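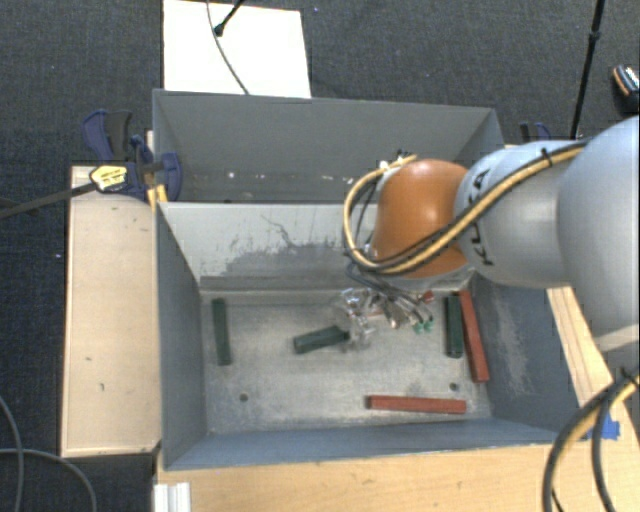
Week 5. Castaways, deserters and go-betweens in colonial settlement

Required reading: Janjua, chapter 3; Schwerdtfeger, the essay on the Brurberg station. Fang is optional but useful for the section on language.

1. Terms

A castaway arrives by accident. A deserter leaves a ship or garrison by choice. The sources mix the two freely, and a man who deserted had good reason to call himself shipwrecked once he was back among officials. For this course, use "stranded person" when the cause of arrival is unclear.

A go-between is defined by work: carrying messages, interpreting, arranging trade. Many stranded persons never did this work, and most go-betweens were local people who had never been stranded at all. Older histories tend to leave the second group out.

2. The Brurberg station

The station was set up in July as a whaling and supply post with 52 residents, counted at the first muster. It was given up after two winters. The daybook runs to 336 leaves, of which 30 are missing from the second winter. Janjua thinks they were removed before the book was sent home. Schwerdtfeger blames damp and poor binding. Compare their evidence – the stitching, the page numbers and the copy made for the Rathjen company – before choosing a side.

Three men were left behind. Only the cooper is named again, eleven years later, in a land agreement he is said to have interpreted.

3. Problems with the sources

The cooper's account was taken down by a clerk, Torben Fuchs, and printed after both men were dead. Fuchs wrote in full sentences and used legal terms. The cooper could sign his name but left no other writing. Dates in the account are counted in seasons, and Fuchs turned them into years without giving his method.

Fang's word list shows that several place names in the account belong to a dialect spoken further north, near Beron. Either the cooper moved more than he said, or Fuchs filled gaps from another informant.

4. For the seminar

Bring one page of notes on the land agreement. Mark which statements come from the cooper, which from Fuchs, and which cannot be assigned. Bastian Ruppert will lead the first half hour. The essay list is at the back of the course guide.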